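Seventeen months without a cigarette, and I ran for the bus this morning

I caught it, too! And I got to my seat and sat there breathing like an ordinary person, which I can't remember doing at any point in my adult life. I was so pleased that I nearly missed my stop in Partington.

A few of you have written to ask how the stopping went, and I keep giving short answers, so this is the long one.

I'd smoked for 24 years. I had given up before, four times if you count the week I spent at my sister's pretending I had a cold. Every time I did it the same way: threw the packet in the kitchen bin, announced it to everyone, was horrible to live with, and then bought another packet at the garage in Darnen on the way home from something stressful. I thought that was how it had to be done. You gritted your teeth and if you gave in, you started again from nothing.

What changed was a chat with the pharmacist, who asked when I had tried patches. I said I'd used them once and they were useless. She asked which strength, and for how long, and whether I'd had gum or lozenges alongside. Well. I had worn the weakest ones they sold, for nine days, and taken them off whenever I fancied a smoke. She was very kind about it.

So I did it properly this time. A patch every morning for the steady background craving, and a lozenge for the sudden ones (after dinner, on the phone, any time I had to deal with the council). I hadn't known you could use the two together! She checked it was all right with my other tablets first, and do please ask about that yourself, I'm only telling you what I did.
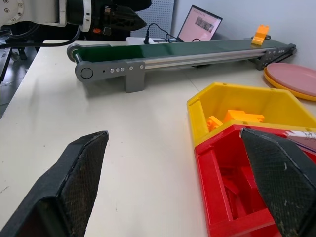 The first fortnight was still hard, I won't pretend it wasn't. I slept badly and had the most extraordinary dreams, proper full-length films with a cast. I moved the patch to a morning-only thing and the dreams calmed down. My hands were the other problem. They wanted something to do at nine in the evening, so I took up peeling satsumas, and by December the whole living room smelled of them.

There was also the group at Solleck library, which I very nearly didn't go to. I pictured a circle of plastic chairs and a leaflet. There was a leaflet, but there were also good biscuits and a lot of laughing, and a retired bus driver who had stopped at 71 and taken up swimming. I went every week until the course finished and I'd have gone for longer if they'd let me.

I kept a log on Kandix, the little habit app I've gone on about here before. One tap for each craving I got through. It's past 2,000 now, although most of those are from the early days and some weeks I forget to open it.

I did slip once, at a wedding. Two cigarettes, behind the marquee, and they tasted awful. In the old days that would have been the end of it. This time I put a fresh patch on in the morning, went to group and said so, and carried on. I didn't even reset my date, and I feel fine about that!

Food tastes of so much now. Tomatoes, my goodness. I have put on a bit of weight and I'll get to that when I get to it. Next on the list is the hill behind the reservoir, the one I always said was too muddy.

If you're on your third or fifth or tenth go, have a word with your pharmacist and tell them exactly what you tried last time, however daft it sounds. And put your own tips in the comments, especially for long car journeys, as I've got one coming up and I can't peel satsumas at the wheel.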